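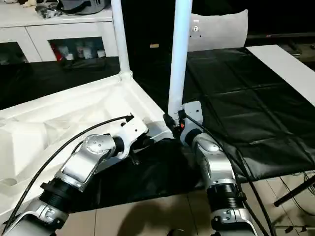
Ultthorpe Evening Classes
Caring for Household Textiles
Handout for week 4: Black cloth, and how to keep it black
Revised 2024-01-02

Welcome back, everyone. Last time we spent so long on wool blankets (my fault entirely, I do love a blanket) that we barely touched the dark cottons, so this handout starts there and carries on into the folding practice. Please bring it with you, along with one piece of plain black fabric from home. A tablecloth, a curtain panel, an old sheet or a yard or two off the bolt will all do nicely. It doesn't have to be in good condition, and a tired piece will teach you more than a new one.

Getting to know the cloth

Before you wash anything, spread it out and have a proper look at it. Black is the hardest color to judge under a ceiling light, so take it to a window if you can and let it hang over your arm. Turn it over. On many woven cottons the back will be a little duller than the face, and if there's a faint shine in patches, somebody has pressed it with too hot an iron at some point. That shine can sometimes be softened with steam and a clothes brush, but I wouldn't promise anybody a cure.

Now gather a corner in your fist, hold it for a slow count, and let go. Sharp lines that stay put usually mean cotton, linen or rayon. Soft folds that relax as you watch suggest a knit, or a blend with some polyester in it. Write down what you see, even if you're unsure of the fiber, and then look at the sewn-in label if there is one. It's nice to be right, of course, but I want you to get into the habit of feeling first and reading second.

For the dye test, dampen a white cotton handkerchief and rub it firmly on an inside hem. A gray smudge is quite ordinary on new cloth. A smudge that is properly black means the piece goes into the wash by itself, and probably more than once, before it's allowed anywhere near your other things.

Washing

Shake the cloth outdoors first, or over the bathtub if you live upstairs as I do. Most of what we call fading on a black cloth is really lint and dust lying on top, and a good shake and a brushing will sometimes give you back a color you thought had gone for good. Brush in one direction, with the nap if there is one.

If it does need washing, check the care label, close up any ties or zippers, and turn pillow covers and the like inside out. Then:

Cool water, 86 degrees Fahrenheit at the most.
Liquid detergent, and a little less than you think. Powder can leave pale streaks in the creases.
Other dark things only. One white sock or one fluffy towel will cover the whole load in lint.
A gentle cycle with plenty of room in the drum. Cloth that is crammed in rubs against itself along the folds, and the folds are where it turns gray.

Several of you asked about vinegar in the rinse. My own view is that it does less for color than our grandmothers believed, and some washer manuals advise against it, so look in yours before you pour. Never mix it with bleach, or use it right after bleach, whatever you are washing.

Drying

Take the cloth out as soon as the machine stops. I know – we all forget. But wrinkles set while the cloth sits in a heap, and on black they catch the light and show from across the room. Give it a snap at each end, pull the hems straight with your fingers, and hang it in the shade. Strong sun will bleach the top fold into a brown stripe, and there's no washing that out.

For tumble drying, use low heat and check after 40 minutes. You want it very slightly damp if you intend to iron, and fully dry if you intend to put it away.

Ironing

Work from the back, with a pressing cloth between the iron and your fabric. Lift and set down where you can, and go easy on sliding. The Brutano cloths in the class cupboard are fine for this, but please hang them up afterward so they're dry for the Gritley group, who have the room after us. If you only want to ease out a few soft wrinkles, hang the piece over a rail and steam it from a little distance, smoothing downward with your free hand. Keep that hand well clear of the steam, please.

Folding practice

We'll do this in pairs at the long tables. Wipe the table first and let it dry, and take off any rings that might snag.

1. Lay the cloth face down and smooth it from the middle outward.
2. Bring the long edges together, hem on hem. Ask your partner to hold the far corners while you run your palm along the fold.
3. Fold lengthwise again. Stop here and check the hems. If they've drifted, open it up and start over, as a crooked second fold only gets worse.
4. Roll it loosely around a cardboard tube covered in acid-free tissue. For a smaller piece, fold it into a bundle 9 inches wide with a sausage of tissue tucked inside each bend.
5. Tie with cotton tape, loosely.

If you're working alone at home, use the bed. A big cloth trying to slither off a small table is a misery, and it'll pick up everything on the floor on its way down.

Putting it away

A dry cupboard, away from daylight, with nothing heavy on top. Take the bundle out in April and again in the fall and refold it along different lines, so that no one crease carries the wear. I have a black table cover from Ghaffari Drapers, bought in 2000, which I neglected for years in just this respect. You'll see the gray line down the middle when I pass it around, and you are welcome to tut at it.

For next week

Wash or brush your piece, whichever it needs, and fill in your notebook page under these headings: fiber (your guess), fiber (label), dye test, shine, lint, what I did, what changed. Rough notes are fine, and a snippet of thread taped to the page is even better.

We'll begin with stains next week, candle wax first. Please bring brown paper if you have any, and an old teaspoon you don't mind scraping with.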